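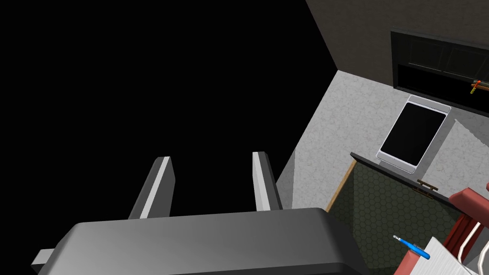 Reviewers of the earlier Fuststead report objected that a demonstration recorded by remote control teaches the operator's hesitation along with the task, and asked why the pauses had been left in the training set. The objection is a fair one and is addressed in this section.

4.2 Collection of teleoperated demonstrations

Figure 3. Simulated wrist view with the fingers open and nothing held. A tablet and a box with a green hexagonal pattern rest beyond the gripper.

Reading time: 22 min

All demonstrations were recorded in the Flavdale simulator. The operator drove the gripper with a hand controller and saw only the rendered wrist view (Figure 3). No overhead view was supplied, as the learned policy would not receive one. Finger opening was mapped to the trigger and logged as a continuous value.

The set comprises 3000 demonstrations across 26 object layouts. Operators were given 2 practice runs per layout, which were discarded. Demonstrations in which the gripper struck the supporting surface were labelled as failures and kept in a separate file.

Pauses were handled as follows. Where the commanded velocity stayed below threshold and the finger opening did not change, the segment was marked idle. Idle segments before first contact were trimmed. Those after contact were retained, as operators often stopped there to let the object settle, and a policy trained without them released early on the narrow items. We did not analyze this behaviour further.

Guiding by hand was considered as an alternative. On the Olik arm it yields smoother paths, but the demonstrator's forearm enters the wrist view during the final approach, and masking it removed much of the useful image. Omerović's resampling method was therefore applied to the teleoperated paths to reduce jitter at the controller. Resampling altered the timing of each path and left its end points fixed.

Layouts withheld from training are listed in Appendix B.

Last updated 12 April 2021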